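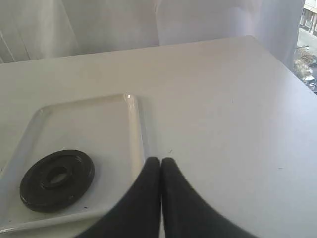
4 min read

Terley Reservists and Veterans Association
Minutes of the December meeting, Deligiannis Hall, upper room

Present: Evdokia Nikolaidis (chair), Marek Šindelář, Leszek Kozłowski, Bezawit Tekleab, Angeliki Ververidis (minutes), and members as signed in the attendance book.

The chair opened the meeting at 19.05 and asked that telephones be silent.

1. Minutes of the previous meeting

Mr Kozłowski asked for one correction. In the paragraph on the training ground it was written that he "opposed" the open day. He did not oppose it, he asked that it be held in another month. The correction was accepted and the minutes were signed.

2. Matters arising

The flagpole rope has been replaced. The letter to the council about parking near the memorial has received a reply, but the reply only says that our letter was received. The chair will write again.

3. Proposed change to the call-up notice period

This item took the largest part of the evening. Mr Šindelář presented the consultation paper on reservists. At present a reservist has 40 days between the notice and the day of reporting. The paper proposes 25 days, and in case of a declared emergency only 5.

Mr Šindelář said that he understands the reason for the change. The security situation is worse than when the old rule was written, and a reserve that arrives late is of small use. His worry is about the employers. A small workshop cannot find a replacement for a trained person in such a short time, and he fears that some owners will quietly stop hiring reservists. The paper has one page about employers and it does not mention compensation at all.

Ms Tekleab did not agree with the first part. In her opinion the paper does not show that the present period has ever caused a delay. She read aloud the paragraph which speaks of "experience from recent exercises" and asked which exercises are meant. She also pointed out that "declared emergency" is not defined in the paper, and it is not clear who may declare it or for how long. She said that she served under rules which were changed by a telephone call, and she would not like to see this again.

Mr Kozłowski said that we should be careful with our tone. The association is not a political party, and some members are in favour of the proposal as it stands. A member from the floor, who works in the hospital, said that she is one of them. She would rather be called early and sent home than be called when it is too late.

There was a discussion on parents of small children and on people who care for a sick relative. The existing rule allows them to ask for a postponement, but the form must be sent 25 days before reporting. Under the new period this would be the same day as the notice itself — the authors of the paper have perhaps not noticed it. All present found that this point must be in our answer.

Decision: the association will send a written answer to the consultation. It will not say yes or no to the shorter period. It will ask for a definition of emergency, for compensation to small employers, and for a new deadline for postponement. Ms Tekleab and Mr Šindelář will write the draft together. Carried, with Mr Kozłowski abstaining.

4. Access to the Guruvar training ground

The footpath on the north side of Guruvar remains closed. The chair has spoken with the duty office and was told that the closing is for the safety of walkers while the fence is repaired. No date was given. Members who live on that side said that the warning signs are too near to the fence, so a person sees them only after the long climb. The chair will ask for one sign at the bottom of the hill.

5. Membership records

The company Lurix, which keeps our list of members, has informed us that it will move the records to a new system. Ms Ververidis asked whether the service numbers of members need to be in the list. After some talk it was agreed that they do not. We have never used them, and if the list is lost or stolen they can do harm. Lurix will be asked to delete them before the move and to confirm this in writing.

Ms Ververidis reported also that 47 members have not yet confirmed their postal address. A reminder will go out with the next newsletter.

6. Any other business

Mr Kozłowski asked who has the second key for the display cabinet. It was not known. Members are asked to look at home.

The talk on the history of the Terley signals company is moved to after the winter, as the speaker is recovering from an operation. The meeting sends him good wishes.

A member asked if the meetings could begin earlier in the dark months. The chair will put the question on the next agenda.

The meeting was closed at 20.40.

Minutes taken by Angeliki Ververidis. Corrections may be sent to her before the next meeting, please in writing.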